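Call for Participants: Television Viewer Panel, Fall Season

Neta, the audience research office of the Grisesthorpe Media Center, is seeking 70 adults to serve on its viewer panel for the coming television season. Panel members watch new and returning series at home and report on what they watched, what they stopped watching, and why. The findings are supplied to program buyers and published in summary on the center's website.

The panel begins in September and runs through December. Each member is assigned to one of two groups. The Tristano group follows scripted drama and comedy. The Hosoda group follows animation, reality and game shows. Preferences may be stated on the application but cannot be guaranteed. 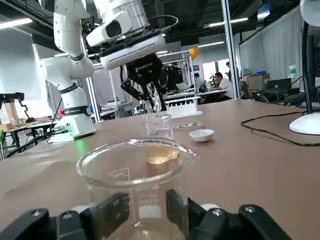 Members are asked to complete one online diary each week, which takes 30 minutes, and to attend two evening discussions at the center. Discussions start at 6:30 p.m. and are recorded for transcription. Names are removed from all transcripts before they are shared outside the office.

Who may apply

Applicants must be 18 or older, live in the Grisesthorpe area, and have a working internet connection at home. A cable subscription is not required. Access to the assigned series is provided through a password-protected player for the length of the study. Persons employed by a broadcaster, a streaming service or an advertising agency, and members of their households, are not eligible. Previous panel members may apply again after one full season has passed.

Payment

Members who complete all diaries and both discussions receive $200 at the close of the panel. Those who withdraw early are paid for each completed diary at the rate set out in the participant agreement. Parking at the center is free on discussion evenings.

How to apply

Application forms are available at the front desk and on the Viewer Panel page of the website. Completed forms must be received by 5 p.m. on the last business day of August. Selected applicants will be notified by email and must return a signed participant agreement before the first diary is issued.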